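Speaker notes: Comedy nights in small rooms
August 31, 2021

Slide 1. Hello and thanks

Say hello. Thank Serko for the room and the very loud microphone. Quick show of hands: who has been to a live comedy night since January? Keep hands up if you paid to get in. (Wait for it, people laugh at this one.)

Slide 2. Where I'm coming from

I've been running the new material night at the Rerkholm for two years, and I still get butterflies when the lights go down! 261 acts have been on that stage. Some of them had never held a microphone before, and a few now have their own specials, filmed and streamed, which makes me prouder than I can tell you.

Slide 3. The room

Low ceiling, chairs close together, no aisle down the middle. Tell the Pludalport story here: lovely old theatre, huge gap between the stage and row one, and every joke fell into it. We moved the whole audience forward at the interval and it was a different night. Same acts, same jokes.

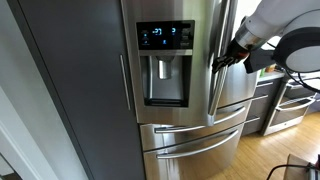
Then the lights. Keep the audience darker than you think you should. People laugh more freely when they can't be seen laughing, especially at the rude bits.

Slide 4. The running order

14 minutes for the opener, 20 for the headliner, and the new people in between with five each. I used to put the strongest act first to warm everyone up. Terrible idea, sorry to everyone who had to follow them. Now I open with somebody steady and friendly who likes chatting to the front row.

Slide 5. The host

Spend time on this, it's my favourite part. A good host is resetting the room over and over again, and if an act has had a rough five minutes the host takes the silence away so the next person doesn't inherit it. Play the Bahrami clip (sound on, check the volume first). Listen for the pause before the second name. Isn't that lovely?

Slide 6. Filming a set

Ask the acts before the night, in writing. Two cameras are plenty, one wide and one close. Put a microphone over the audience as well, or a storming set will sound like a person talking in a cupboard.

Slide 7. Questions

If it's quiet, ask what was the last thing that made them laugh out loud in a room full of strangers. Sign-up sheet for the next Rerkholm night is by the door, pens are in my bag.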